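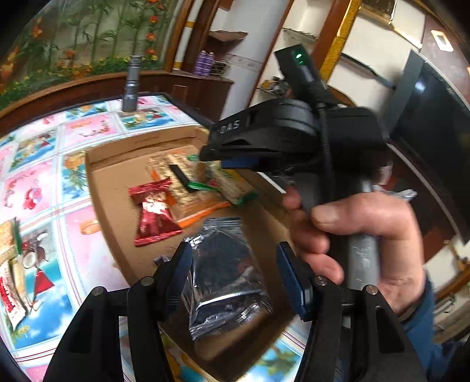
January 9, 2025 – snack tray, sorting and repacking

Bench used: the table by the window, patterned cloth left on. The cloth is slippery under cardboard, so the tray wanders a bit when things are pushed around in it. Next time put a strip of rubber mat under it or tape down two corners.

Purpose of the day was to settle what goes in the shallow tray and what goes in the deep box for the Skitstead order. We have been mixing wrappers of all kinds in both and the result looks different every time. The February batch has to be the same from one tray to the next.

Tray

Plain tan cardboard, low sides. Good for seeing everything at once, bad for anything tall. Foil bags stand up above the edge and the lid won't sit flat over them. The Stedora trays are a little deeper but they come with a glossy coating and the labels peel off them. Staying with the plain ones for now.

Empty outer carton plus trays plus filler weighs 570 g on the kitchen scale. Without the filler, 520 g. I had expected the paper filler to be lighter than that. Could drop half of it and use folded tissue at the ends only.

Foil bags

These are the awkward item. The silver foil creases as soon as it is pinched and the creases stay. A bag with a lot of folds still looks fine on its own, but two next to each other catch the light and make the whole tray look messy. Things tried:

– flat on the bottom, bars on top. Bars slide off to one side.
– upright against the back wall. Looks best, but too tall for the lid.
– on its side along the short end, printed part up. Lid closes. Going with this.

Lift the bags by the top seal where there is nothing inside. If they are squeezed in the middle the contents shift to one end and the bag won't lie flat afterward.

Bars

Two kinds in today's tray, one in a gold and brown wrapper and one pale beige with a green edge. They were put in at different angles and it looked careless. Lay them parallel, long side to long side, with the gold and brown one at the back. The pale one disappears against the cardboard if it is left by itself, so it needs something with color next to it.

Check the end seals before packing. The Bunance bars from the last carton had a few that were open by a hair at the corner. Those went in the staff jar.

Twist-wrapped candy

Red ones are the easiest thing to place and do the most for the look of the tray. The twisted ends want to be left free. If they get trapped under a bar they flatten and don't spring back. Put them in last, toward the left, in the gap beside the bars.

The green twist stays in for now as a bit of decoration. Not convinced. It gets tangled with the narrow black strip and then both come out together when you reach for a bar. Either tie it to something or leave it out.

Loose strips

Orange plastic strip at the bottom of the pile, black one across the gold and brown bar. I would take out both before the final pack. They add nothing and they make the tray look like it was filled from a drawer. Crumpled foil goes in the trash too, not behind the tray.

Order of packing, as of today

1. Tray on the mat, long side facing you.
2. Tissue at both ends.
3. Foil bag on its side, short end, print up.
4. Bars, parallel.
5. Red candy in the gap.
6. Lid on, press the corners. If one corner lifts, take the bag out and settle it again. Do not push.

Count sheet says 182 trays for the order. Flat stock on the shelf still has to be checked against that, and the Grigaitė cartons in the hallway opened to see if they are the right size. Rubber mat: ask for a roll end before buying new.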